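JISBERG COMMUNITY CRAFTS AND SURPLUS EXCHANGE
Minutes of the Regular Meeting of the Board
March 2018

Present: the Chair, the Vice Chair, the Secretary and three further members, making 6 in all. Apologies were received from one member. The quorum was met.

1. Minutes of the previous meeting

The minutes of the previous meeting were approved with one correction. Under item 4, "Plevero Street entrance" should read "Plevero Street loading door." The Secretary will amend the file copy.

2. Matters arising

The lock on the inner storeroom has been replaced. Keys have been issued to the Chair, the Secretary and the duty desk. The duty desk key is to be signed out and back in on the same sheet as the van key.

The letter to the landlord concerning the downspout at the rear of the building was sent. No reply has been received. The Secretary will write again and will enclose a copy of the first letter.

3. Spring exchange day: use of the hall

The Board considered the layout for the spring exchange day. Last year members with stalls along the north wall reported that visitors entering from Plevero Street went directly to the fabric tables and did not pass the remainder of the hall. The Vice Chair presented a revised plan under which fabric and yarn move to the far end, next to the kitchen hatch, and tools and hardware are placed nearest the door.

One member asked whether heavy items near the door would block the fire route. The Vice Chair replied that the plan leaves the full width of the double doors clear and that no stall will extend past the second window. The Board asked that this be marked on the floor before stallholders arrive.

The number of stalls was set at 84. Applications will be taken in order of receipt, with returning stallholders given no preference. It was noted that this is a change from previous years and should be stated on the form.
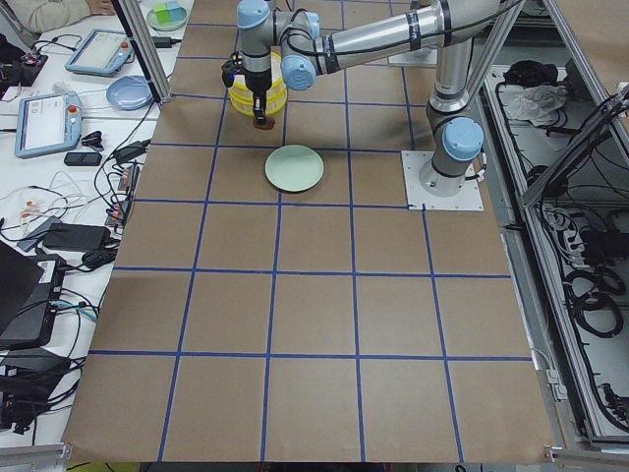

The sorting of small donated goods was then discussed. At the last exchange day, buttons, fasteners, drawer pulls and similar pieces were tipped together onto bare tables, and mixed lots had to be sorted again at closing. The Board agreed that each sorting table will be covered in brown kraft paper and marked off with strips of dark blue tape into a grid of roughly square cells, with one kind of item to a cell. Cell labels will be written directly on the paper in marker. Full cells will be emptied into the bins under the table and not onto a neighboring cell. The paper may be left down overnight but must be removed before the hall is returned to the evening classes.

Moved, seconded and carried: that the revised layout and the sorting arrangements be adopted for the spring exchange day.

4. Supplies

Quotations for paper, tape, bin liners and price tags were received from Studetti and from Quintero. The Quintero quotation was lower on paper and tags but did not include delivery. The Studetti quotation included delivery to the loading door and allowed unopened rolls to be returned.

After discussion it was moved that the order be placed with Studetti at a total not to exceed $727. The motion was seconded and carried, with one member voting against. The member wished it recorded that the Exchange should ask both suppliers to quote on the same terms in the future. The Chair agreed that the request form will be rewritten to include delivery and returns.

5. Repair table

The repair table has been open on the first Saturday morning session of each month and has dealt with up to 14 items per session. Lamps may be accepted for rewiring only when the person qualified to test them is on duty. At other times the owner should be given a card with the next available session.

A request to accept microwave ovens was declined. The notice at the front desk will be changed to say so.

6. Fees

The Board reviewed the stall fee and the annual membership fee. No change was proposed to either. The question of a reduced fee for stallholders who share a table was deferred to the October meeting, when the accounts for the year will be available.

7. Other business

The cord on the window blind nearest the kitchen hatch is frayed. The blind is not to be used until it has been replaced.

Two crates of unsold picture frames remain in the inner storeroom. These will be offered at the exchange day without charge, and any left over will be broken down for the scrap wood bin.

There being no further business, the meeting was adjourned.

Action items

Secretary: amend previous minutes; second letter to landlord; place order with Studetti.
Vice Chair: floor marking for fire route; revised stall application form.
Chair: new supplier request form; replacement of blind cord.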